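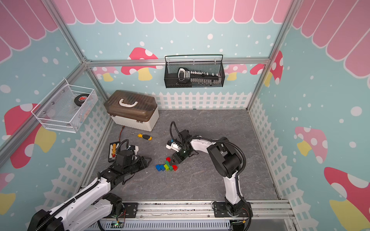 Slide 1. The two-arm cell, cubes and a screwdriver on the floor, both grippers low.

We use cookies to remember your settings. Accept / Manage

Filed under: Student Projects > Robotics > Talks

Search this site... Go

Speaker notes, final-year project talk
Nektarios Vlachopoulos and Ibrahim Akinola

Slide 1 (Nektarios)
Leave the slide up while people sit down. Give names and the project title: Shek, a two-arm sorting and tidying cell. State the task in one sentence. The cell must pick small coloured cubes from the floor and move them to a named place, with other objects lying nearby. Mention that both arms are fixed to the front rail, so everything at the back of the floor is a long reach. The printed walls stay in for all runs. Changing the background between runs would add a variable we have no time to test.

Slide 2 (Nektarios)
Layout drawing. Point to the front rail first, then the two bases. The arms share the middle of the floor and neither can see the other. Collision avoidance is done in software by splitting the floor into left, right and shared zones. Only one arm may hold the shared zone at a time. Say "lock", explain it once, move on.
If asked about the wall baskets: they are fixed goals at a known height. Lifting into a basket is a separate test and is covered on slide 6.

Slide 3 (Ibrahim)
Control software. Pivon is our planner, Brerneck is the logging tool. Pivon takes a list of targets and returns joint paths. Brerneck writes joint angles, gripper opening and the operator's notes to one file per run. Show the file layout for five seconds only. It is in the handout.

Slide 4 (Ibrahim)
Method. 594 runs in total, of which 133 were kept back for testing and never used for tuning. Each run ends when the cube is released or after 20 seconds. A run that times out is a failure, even with the cube in the gripper. Read that line slowly, it was misunderstood at the December review.

Slide 5 (Nektarios)
Failure types. Take these in the order of the chart.
Missed grasp: gripper closes beside the cube. Most common when cubes touch each other.
Push: gripper lands on a neighbour and moves the whole group.
Lock wait: one arm waits for the shared zone until the timer ends.
The push case is the one to spend time on. Position error at the gripper was up to 2 mm after homing, enough to matter in a tight group. We now home both arms before every run.

Slide 6 (Ibrahim)
Basket test. The approach has to come from above the rim, and the elbow runs close to its limit. Play the clip without sound. No figures on this slide, the test set is too small to quote.

Slide 7 (both)
Next work: let one arm hold a tool while the other moves cubes. Replace the timer with a check on progress. Thank the Jokness workshop for the rail parts.
Questions. Ibrahim takes software, Nektarios takes mechanics. Return to slide 2 for any question on reach.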